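Pralero Soft Things
Data card / readme, working version
Last edited 11/08/2026 by Slavica Atanasov

Plush toys, cloths and plates on a white table. Short clips of things getting picked up, put down, put on a plate, tidied off again. Labels are for the objects and what happens to them. Read the label notes before you train on anything, the old Menon labels are not the same. 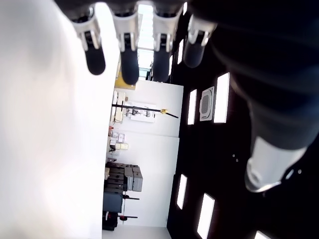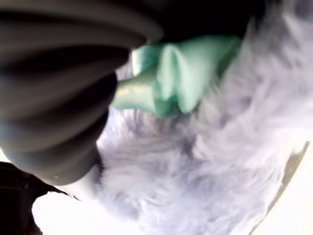
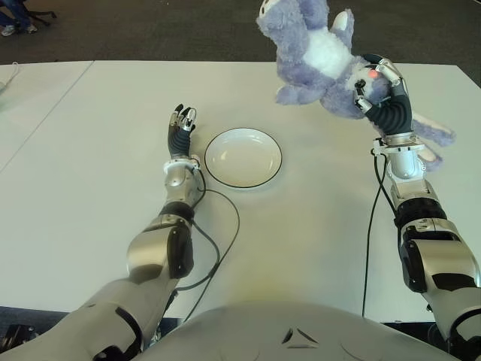 Ceiling lights in the first, green cloth against pale fur in the second, lavender plush and the empty plate in the third.

What's in it

1000 clips total
600 train
321 test
the rest are held back, don't ask for them yet, labels not finished

14 objects. Full list is in objects.csv with a short name, a long name, a main color and a "soft" yes/no. Short names are what the labels use. Please don't rename them in your copy and then send me fixes, I can't merge those.

The activity

Table gets set with a plate and one or more soft things. Toy goes on the plate, or comes off it, or gets moved to the other side of the table. Sometimes a cloth is involved. At the end of a round everything gets cleared and the next layout goes down. Layouts are on cards, shuffled between rounds. Card number is in the layout column. If it's blank the card got lost before anyone wrote it down - still usable, just don't group by it.

Start state and end state are written for every clip in train and test. One line each, ordinary words:

start: plush on table, plate empty
end: plush on plate
start: plush on plate, cloth on table
end: both on table

These were typed by hand so expect some spelling. I fixed "palte" everywhere I found it.

Objects, the ones people keep asking about

plush_lav - the lavender one. Fuzzy, lavender-blue, white belly patch. Color is a pain. Under the ceiling lights it can go gray or nearly white, close up especially, and the shadows go purple. If your color model says white that's not a label error. Label stays plush_lav whatever it looks like in that clip.

cloth_green - mint green. Bunches up. Goes darker in the folds, so teal-ish in some views. No fixed shape, so no pose label, only a region. When it's up against fur the border between the two is a judgment call and two people will draw it two ways. Both are in the file, labeler_a and labeler_b. Average them or pick one, up to you.

plate_round - round, white, thin black line along the rim, shallow in the middle. White plate on white table. The black line is what you have to go on, and when a toy covers part of it the box is our best guess at the full rim. Flag is rim_guess = 1.

Everything else is in the csv, less trouble.

Columns

clip - the clip number
layout - card number, see above
view - close or wide
objects - short names, seperated by a semicolon
start - text
end - text
contact - which things are touching at the labeled moment
vis - full, part, none
rim_guess - plate only
note - free text, often empty

About vis: "none" does not mean the object isn't there. It means you can't see it in that view at that moment. Lots of close views have no toy, no plate, just whatever the view happened to point at - ceiling lights, wall, window. Those stay in. We tried dropping them in the Menon version and people ended up with models that found a toy in everything, light panels included. Keep them as negatives.

About contact: touching only. We don't label how hard or whether something is about to slip. If you need that, this is the wrong set.

How labeling went

Wide views first. Boxes for the plate and the plush, region for cloth. Then close views, with the matching wide one open next to it, otherwise fur is just fur. A close view of long pile fills up the whole thing and you can't tell back from belly from leg. Part labels (head, belly, limb) exist for wide views only for that reason. Tried them on close views, threw them out.

Where the labeler wasn't sure the note says "unsure". Please leave those in the test set and report with and without. Filter is one line, it's in the loader.

Fur edges: box goes to the end of the fluff, not to the body underneath. So boxes run big. Old version did it the other way and the two can't be mixed without fixing up one of them.

Cleaning between rounds

Toys get a shake and a lint roller, plate gets a wipe. Lint still shows up. Small white specks on dark stuff are lint or a glint, not an object, no label. If you find a speck with a label on it tell me the clip number.

The toys were washed once, partway through. Fur came out fluffier. Wash is marked in layouts.csv, column washed, 0 or 1. Could be worth a split if you do anything with texture, I haven't checked.

Known problems

Split is by clip, so the same card can be in train and test. Bad. Will fix in the November version.
White on white, see plate.
Bright window in some close views, washed out. Nothing we can do now.
View column was swapped for a handful of clips, think I got them all.
Some notes are in Grillau shorthand (that's the labeling tool). "hf" is half visible, "ov" is overlap, "nn" is nothing. Will write them out at some point.
Only one table, one room. Don't expect it to carry over to your kitchen.
No wood or patterned tabletops at all.

What to use it for

Finding soft things. Telling what's touching what. Start/end descriptions for simple tidying. Negatives for close views.

Not for: weight, softness, toy brand, anything with food. The plates never had food on them.

Changes

Clullomex release: new boxes, second labeler for cloth, close views with nothing in them put back
Menon release: first full labels, boxes tight to the body, don't use
Before that: just a folder

Fixes

Send the clip number, the column, what it says and what it should say. One per line. Screenshots are ok but I still need the clip number, I can't search a screenshot. Goes to Slavica Atanasov, same address as in the loader. I do them in batches so yours may sit for a while.

Loader needs the csv files in the same folder as the clips. If it complains about a missing layout that's the blank cards, pass skip_blank and carry on.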